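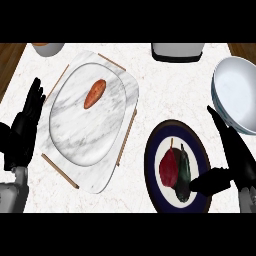 A computer-made kitchen table, with a robot's two black hands, a sweet potato on one plate, and a pear and an aubergine on another.

How does a robot learn to tidy up the vegetables?

By Loredana Marino

Think back to when you learned to tie your shoelaces. Somebody probably sat beside you and showed you, very slowly, and then showed you again, and then (if they were patient) once more after tea. You watched, you had a go, you got in a dreadful knot, and one day your fingers simply knew what to do.

Robots can learn from being shown things too, but they need far more showing than you did. Each time a person shows a robot how to do a job from start to finish, we call it a demonstration, which is a long word for "watch me do it".

The robot in our picture lives inside a computer. Its table, its plates and even its sweet potato are all drawn by a program called Fillow, which also works out how things would roll, slide or tumble if you bumped them. A made-up world like this is called a simulation. If you drop a bowl in a simulation there is nothing to sweep up, and you can put everything back with one press of a button - I do wish my own kitchen worked that way!

So who moves the hands? A person does. At Heritz, where I work, the helper wears a pair of special gloves. When the helper bends a finger, the robot bends a finger. While this is going on, the computer writes down where every joint is and what the table looks like, over and over again, many times a second. All those notes together make one example.

One of our jobs is called "sort the supper". The helper has to pick up a piece of fruit or a vegetable from one plate and set it down gently on the other. It sounds easy, but a pear is round and likes to roll away, and an aubergine is smooth and heavy at one end, so the fingers have to go in different places for each.

We began in February, and a good helper can record 60 examples in a morning, with a stop for biscuits. We now have 2,393 of them, and we would like 3,000 before we give them to the learning program.

You might wonder why we don't record one perfect example and copy it 3,000 times. Well, suppose you had only ever practised catching a ball thrown from exactly the same spot. You would be in trouble as soon as somebody threw it from the left! In the same way, we move the plates, swap the food and change the table top, so that the robot sees lots of different suppers.

We keep 350 of our table layouts hidden away for the end. The robot never practises on those, and when it tries them we find out how much it has really learned.

Try it yourself

Put on a pair of thick gloves and ask a friend to tell you how to move a potato from one plate to another, using words only. Then swap over, and this time show your friend how it is done without saying anything at all. Which way was quicker?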